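gripper budget, second pair or spares?

flilgate_annie
June 18, 2020
So we've got $1,951 left for hand-held grippers and I keep going back and forth. Warari will do a second pair for nearly all of it, or I can get one Vason unit plus a box of finger pads and cables. We're on towel folding right now, corners mostly, and two hands is the bare minimum for that (ask me how I know!). What would you buy?

Maj-Britt Hellström
Second pair, easy. If one goes down in October you lose the whole month waiting on shipping.

pringle8
Disagree. Pads wear out way before the grippers do. I'd put $400 into pads and pins and sit on the rest.

flilgate_annie
See, that's my problem, you both sound right. This is the kind of work they'd be doing, purple towel with a gray underside, corner turned back:

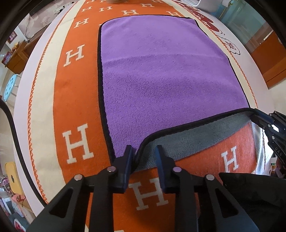
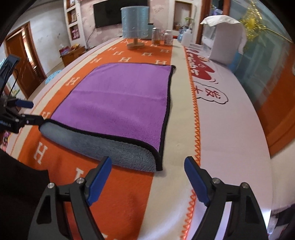

Åsmund Sæther: pads first, and get the price of the pins in writing before you pay Warari anything. Their quote to us left out cables too, and we ended up 2 short.

Maj-Britt Hellström
Ok but pads don't help if a motor or a board quits. I still say pair.

flilgate_annie
Ugh. Asking Vason if they'd split a pad box, will post what they say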